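I work second shift at a packing plant outside Waltport and for the last year we have had robots. People keep asking me what it's like. Fine. Thread.

Before the robots my job title was Packer. Now it is Cell Operator. The pay went up by 57 cents an hour and the chair is the same chair.

The first arm went in last October. Management set out a sheet cake. The cake said WELCOME TO THE TEAM and there was a real discussion on the floor over whether it was for the arm or for the two new hires. The new hires got corner pieces, so I guess that settled it.

What the arm does: picks up a jar, puts the jar in a box. What I did for six years: pick up a jar, put the jar in a box. I'm not bitter. The arm doesn't have my wrists and I would like to have the arm's.

What I do now is go and see why it stopped. It stops when a label is crooked. It stops when the sun comes in the west dock door. Once it stopped for a moth. My step counter has never been happier.

On a good shift it stops 15 times. I know because I have to type a reason each time, from a menu, and there is no moth on the menu. I picked Other. Somebody upstairs sent a note asking me to use Other less.

The odd-shaped stuff is still done by people - gift sets, sample bags, anything with a ribbon. So now some of us are on what they call teaching hours, where you work the grippers by hand and the software people go home with the results. Teodor Filip from the vendor, Pruvura, told me to "just move naturally." Try moving naturally after a man with a laptop has told you to.

You get used to it. You stop reaching with your fingers and start reaching with your elbows. I went home the first week and picked up a fork like a crane operator.
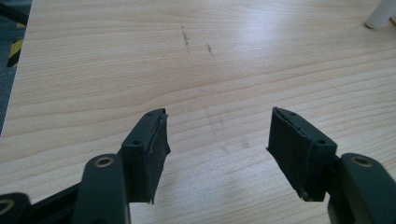
Cirkorville Packing / Second Shift / Cell 3 and Teaching Table

The pads take a beating, by the way. The black rubber stuff frays at the corners and you get these little shreds hanging off. When my gloves looked like that I got a talk about safety. When the gripper looks like that there's a ticket, a part number and a guy who comes out.

I have been told the teaching table must stay clean. I have also been told not to wipe it down with the blue spray. Two different people, same afternoon. It has smudges. They can sort that out between them.

A thing I didn't expect: I'm good at it. My pinch is apparently very consistent. Pirmin Tanner runs the shift and he read that off a chart to me like it was a school report, and I'm sorry to say I was pleased for the whole drive home.

A thing I did expect: there used to be nine of us on the line and now there are five. No layoffs, they kept saying, and that's true, there weren't any. People left and the job postings didn't come back. You can keep a promise like that for years.

The part I miss is the talking. On the old line you stood across from someone for eight hours and you knew about their kid's teeth and their brother-in-law's boat. The cells are set so far apart now that we wave. I've got one coworker I know only by hand signals, and one of those signals means "lunch."

Breaks are better, I'll give it that. Nobody is holding up the line if you're three minutes late, and the arm has never once sighed at me.

My mom asked if I was training my own replacement. I said probably, Mom, but it's slow. It took me 107 tries to get one usable set on the ribbon boxes and I already know how to tie a ribbon.

We did ask for two things at the last floor meeting. One, a share of the teaching bonus for everybody in the cell and not only whoever has the grippers in hand. Two, a moth option on the menu. They're looking into the first one.

The menu was updated this week. It says "Foreign object (live)." I've used it twice.

Anyway, break's over. Cell 3 is blinking at me and I'd bet money it's a label.

Recent posts
Things I have found in the lost and found bin, ranked
The vending machine took my dollar again
Waltport to the plant in one tank: a winter diary
Steel toes, year two
What "voluntary overtime" means on our board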